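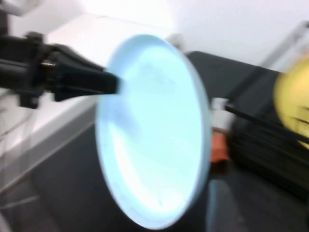
Kitchen notes: plates, the rack, and where things go

The second-floor kitchen at Illgate has had its new dish rack since August, and enough people have asked how it is supposed to be used that it seemed worth giving it a full item this month. Most of what follows was put together by Titilayo Adebisi, with additions from people who eat lunch up there every day. If you only use the kitchen for coffee, you can skip to the part on mugs near the end.

The old rack was a white coated one that came with us from the Cabrera office. The coating had split along the bottom and the metal under it was rusting onto anything that sat there long enough. Several people found orange marks on the undersides of their own dishes and thought they had bought bad dishes. The rack went out with the scrap metal, and the brown ring it left on the counter has been scrubbed off as far as it will come off.

The new one is black wire. It has slots for plates and a ribbed gray tray underneath that catches the drips. It is on the dark gray table, against the white wall, and it should stay there. It was tried next to the sink first and took up the only spot where a person could set down a lunch bag. Having it on the table means carrying wet plates a few steps, so please give them a shake over the sink before you walk. The floor by the doorway was slippery most of the first week.

The plates

The shared plates also changed. We had been living with a mix of heavy white ones and whatever was left from parties, and no two stacked properly. The replacements come in different colors: yellow, a pinkish one, a pale gray and a light blue. They were ordered through Gorkis along with the rack and the new sponges.

People have asked if the colors mean anything. They don't. You can eat off any of them. One group on the floor has started using the blue ones for cake and the yellow ones for everything else, which is fine as long as they don't expect the rest of us to follow it. Please don't put labels on them either. A label was put on one of the pink ones in the first week and the glue took two days of soaking to get off.

Plates go in the rack standing up, one to a slot where there is room. The usual mistake is pushing several into the same slot at one end and leaving the rest of the rack unused. They fit, so it looks right, but the faces lie against each other and the water stays between them. Titilayo tried this over a few afternoons, since she is usually the last person out. Plates with a slot to themselves were dry when she went back an hour later. Plates sharing a slot still had a wet patch in the middle, and in the morning that patch was a chalky ring.

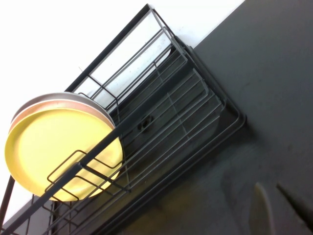
If you are only washing one plate, put it a little way down from the last one. If you are washing for a table of people, start at one end and work along. It takes no longer than bunching them up. The slots are a little narrow for deep bowls, and bowls do better upside down across the wires, tipped so the water can run off the rim. A bowl that sits flat traps a puddle under its foot and drips on the next person who picks it up.

Try to have all the plates facing the same way. This one is partly a matter of taste and Titilayo admits it. But two plates that face each other lean together at the top and touch, and then you have the same problem as before with more air in it. Facing the same way, they keep a gap.

Rinse before you rack. The new plates show soap more than the white ones did, especially the yellow, and a plate that dries with suds on it has streaks that look like grease. Warm water over both sides is enough. The raised edge on these plates holds a line of suds on the inside, so run your thumb around it.

Plates can be scratched with the green side of the sponge, and several already have been. Use the soft side. Stuck-on egg and cheese will come off after a short soak in the sink, and a short soak means while you make your coffee, not while you go to a meeting. The sink has to be usable by the next person.

The drip tray

The tray under the rack has a small drain opening near the middle. It clogs with rice. It has clogged with rice twice so far and once with something that was never identified. When it clogs, the water backs up in the grooves and sits there, and by the end of the week it smells.

To clean it, take the plates out of the rack, lift the rack off, and carry the tray to the sink level. It holds more water than you would guess. Wipe along the grooves with the soft side of the sponge, push anything in the opening out from below with a toothpick, rinse and put it back. The whole job takes 4 minutes. We are asking for it to be done at the end of each day that the rack gets used, and the name of whoever did it goes on the sheet inside the cupboard door.

The sheet is not there to catch people. It is there so that two people don't both clean it at five o'clock and then have none of it done for the rest of the week, as happened in the first month. If you see a blank for the day before, just do it and write your name in.

Some hard water staining on the tray is normal here. White vinegar takes it off. There is a bottle under the sink, behind the dish soap, with the word TRAY on it in marker. Please don't use it on salad. It has been open for a long time.

Putting away

Dry plates go in the cupboard to the left of the window, second shelf. They do not live in the rack. This is the part that slips most often, and it makes trouble for everyone else: a rack full of clean plates at noon means there is nowhere for the lunch plates, and they end up in a pile by the faucet. If you come in first in the morning, please empty the rack while the coffee runs. It is a small job at that hour and a large one at one in the afternoon.

Stack them in any order. A few people have been sorting the stack by color, and it does look nice, but the stack is pulled apart by lunch and the sorting only lasts until then.

Check with your hand before you stack. Plates that look dry often have water along the underside of the rim. A damp plate in the middle of the stack stays damp until someone takes it out, and the cupboard is not well ventilated. If it is still wet, there is a clean towel on the hook. The striped towel is for hands and the plain one is for dishes. They are both washed at the end of the week by whoever's name is on the sheet for that day.

The table

The table with the rack on it gets used for other things, and that is expected. The room is small and it is the only large flat surface in it. What we ask is that the drying end stay a drying end. Tape, blocks, toys from the family afternoon and anything made of paper should be kept forward of the rack or over on the other side, where drips won't reach them. A box of envelopes for the Usham mailing was ruined last month by one soup pot left to dry on its side.

If you find something on the table that isn't yours, leave it for a day and then put it in the basket in room 22. Things are collected from there all the time. The rubber duck is known about and can stay.
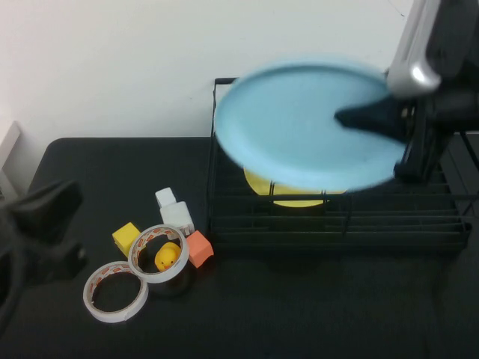
Babatunde Ajayi wrote in after the first draft of this item went around to say that the advice on spacing is fine for a quiet day but doesn't hold at lunch. "By twelve-thirty there are more plates than slots," his note said, "and if the choice is doubling up in the rack or leaving them in the sink, I am going to double up. Could we say that's allowed, and that the last person spreads them out again?"

We can say that. Double up when you have to, and spread them out when there's room. He also asked for a second rack. There isn't space for one on the table with the first, but a folding one that hangs over the side of the sink has been priced through Gorkis and will be looked at when the next supply order goes in. If anyone has used one of those and has an opinion, please send it along before then. The complaint we have heard so far is that they slide.

His other point was about knives. Sharp knives should not go in the rack at all, even for a minute. They slip down through the wires and the next hand finds them. Wash them, dry them with the plain towel, and put them back in the block.

Mugs

Mugs still go on the wooden pegs by the window and have nothing to do with the rack. They dry faster there. Personal mugs go on the bottom row. Any mug left in the sink overnight will be washed and put on the top row, where it becomes a shared mug until claimed. Two have been claimed so far this season.

Travel cups with rubber seals should be taken apart before washing, and please take the seals home with you - there are 2 on the windowsill now and neither fits anything we own.

Questions about the rack, the plates or the sheet go to Titilayo at extension 2133. Broken plates should be wrapped in newspaper before they go in the trash, and it helps to let her know so the count for the next order comes out right.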